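An afternoon at the Flurembridge open house
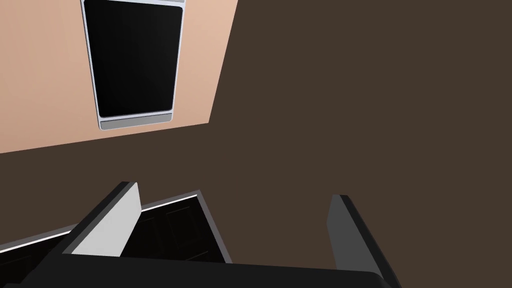 I'd been meaning to go to the Flurembridge paper mill open house for years, and every February I'd forget until it was over. This time my neighbor Marama Halliday put it on my calendar for me, drove, and brought sandwiches, so I had no excuse left!

The mill is bigger than it looks from the road. You park in the field behind the loading docks (wear boots, I mean it, I did not) and walk up a gravel path to the old office, where they give you a sticker and a pair of foam earplugs. Our tour group left at ten thirty with Osian Phillips, who has worked on the machine floor most of his adult life and talks like he's still standing next to it, even outside.

First stop was the pulping room. They make cotton paper here, mostly for watercolor pads and bookbinders, and the cotton comes in as bales of short fiber left over from seed processing. It goes into a tub the size of my kitchen, gets soaked, and then gets beaten for hours until it looks like thin oatmeal. Osian let us stick our hands in a bucket of it. It's cold and silky and kind of horrible, and the kids in our group would have stayed there all day.

Then the earplugs went in and we got to see the cylinder mold machine. I loved this part. A big mesh drum turns in the vat, the fibers settle on it, and a damp sheet peels off onto a felt blanket and goes rolling away toward the presses like it's got somewhere to be. The watermark is just wire sewn onto the mesh! I had always pictured some kind of special ink. Marama asked how often they have to resew the wires and Osian shouted something back, but I couldn't tell you what.

Upstairs is the drying loft, which has louvered shutters along both sides and smells like a clean laundry closet. They still air-dry one line of paper up there, the Pamus sheets, and the rest goes over heated cans on the ground floor. A guide named Aqeel Arain showed us how to tell the two apart by shaking them. The loft-dried one rattles and the other one sort of flaps. I got it right twice and then wrong, so don't hire me.

They had 20 sheets hung up from past runs, going back to when the mill made ledger paper, and you could hold them up to the window and look for the marks. One had a heron in it. I went back to the heron a couple of times.

Lunch was in the yard. There's a soup stand and a coffee cart, and the line for the coffee was ridiculous, so if you go, get yours before the tour. Marama's sandwiches saved us. We sat on a stack of pallets next to a bookbinder, Spyros Begović, who had come in on the early train just for the seconds sale and was worried we were going to beat him to it.

He was right to worry. The sale opens at one and it is not a gentle event! Seconds are sheets with a bump or a thin spot, sold by weight, and more than 2000 of them were laid out on trestle tables in the old rag-sorting room. I came home with a fat stack of cream-colored heavyweight and some blue-gray I have no plan for at all. Spyros got his blue-gray too, so we're still friends.

A few practical things. Admission is free but you do need to sign up for the machine floor, and those slots go fast. The loft stairs are steep and there's no elevator, though Aqeel said they'll bring samples down if you ask at the office. Bring a big flat piece of cardboard for carrying your paper, or you'll end up like me, driving home with it across your lap and the seat belt over the top.

Marama has already signed us up for the marbling class in the spring.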